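Quality > Checklists > Perception and Tracking

Pre-Session Software Checklist: Handheld Grippers, Louro Station
02/08/2025 | Prepared by Catarina Amaral 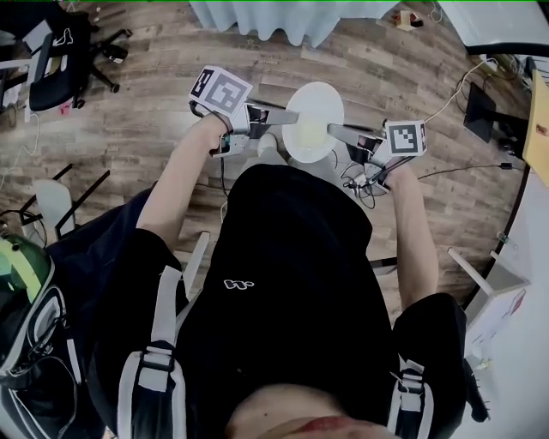

1. Marker detection, left and right – Pass. Both cube IDs resolved by the tracker.
2. Clock offset between gripper streams – Pass. 9 ms; limit is 32 ms.
3. Frame log – Pass. 2655 frames written, none dropped.
4. Pose recovery after occlusion – Open. Right pose jumped on two replays. H. Guerreiro to review filter settings.
5. Planner export – Pass. Urkham schema accepted.
6. Disk space – 100 GB free. Clear before the March build.

Item 4 must be closed before release.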